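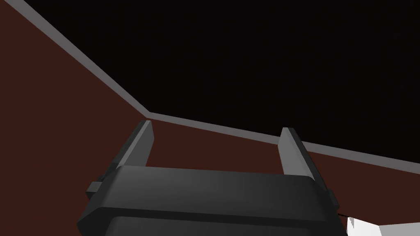
How long should limewash dry between coats?
Leave it overnight at least, and a full day if the wall is cold or faces north.

Damp the wall with a garden sprayer before each coat, then brush the wash on thinly in all directions. It looks almost clear at first — don't add more to make up for it. Stir the tub every few minutes, as the lime sinks.

Bare plaster needs 3 coats. Old limewash in good condition usually takes one or two. In August, start after the sun has left the wall and hang damp sheets over it if the wind gets up.

Keep leftover wash under a thin layer of water with the lid on.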